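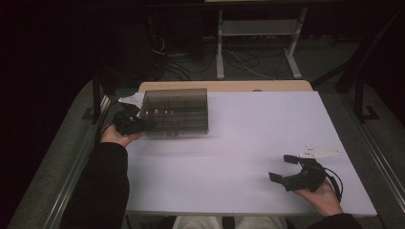 3.2 Materials and sorting task

Each participant was given one storage box and a set of small household items to put away in it. The items were the kind that tend to collect in a kitchen drawer or on a desk: buttons, paper clips, spare screws, rubber bands and picture hooks. We left out anything sharp and anything that would roll off a table on its own.

The box used in the main study was a rectangular box in transparent smoky-gray plastic with a clear lid (Figure 2). Internal dividers form a grid of small compartments, and the contents can be made out through the tinted walls with the lid closed. In an early trial run by Shahram Bakhtiari, people using a fully opaque box opened it again and again to check where things had gone, and their times told us more about memory than about sorting. A fully clear box had the opposite problem. Participants planned the whole layout before touching the first item. The tinted box fell between the two and was kept for all later sessions.

Figure 2. The compartment box on the white work surface, with a few small light-colored items inside.

The work surface was a large white board laid over a light wooden table. Small pale items are hard to pick out against wood grain, and two participants in the trial run missed items that were lying in plain view. The board also gave us a fixed area in which to lay out the set. It covered most of the table, and participants were asked to keep everything on it until the task was finished.

Sessions began with the items spread on the board next to the closed box. The participant opened the lid, sorted the items in any order and by any rule they liked, and closed the lid when they considered the job done. No labels were supplied. We did not tell participants how many compartments to fill – several asked, and were told to do whatever they would do at home. A session ended after 10 minutes if the lid had not been closed by then.

After sorting, the participant wrote down the rule they had followed and took a short break. They were then asked to find single items named aloud by the experimenter. A search counted as correct if the first compartment touched was the right one. Items placed in more than one compartment were accepted from either.

In all, 17 people took part, and together they completed over 200 searches. Leonardo Fiore coded the written rules into four groups: by use, by material, by size, and mixed. Rules that changed partway through the task were coded as mixed even when the final layout looked consistent. Two rules could not be read and were left out of the analysis in Section 4, though the search times from those sessions were kept.

The same item set was used in the follow-up at the Tomoana site, where participants sorted in pairs. Results from the pairs are reported separately in Section 5, as talking during the task made the times hard to compare with those of people working alone.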